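Ultendale studio open day, Sunday 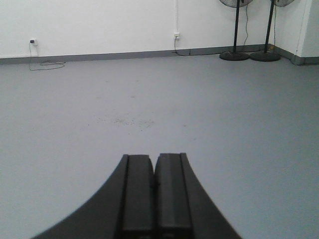

Dralimari's open day started at 9 and most people went straight to the playable build of Flisis. The demo covers the first two levels, with 100 shards to find in each. Hubert Steiner, the level designer, told us the dock crane in level two opens and shuts its claw on a timer, and a dark grey gripper with its two fingers side by side is close to how it looks when shut. I found six shards before my turn ended. Marianna Pawlak's talk on save points was full.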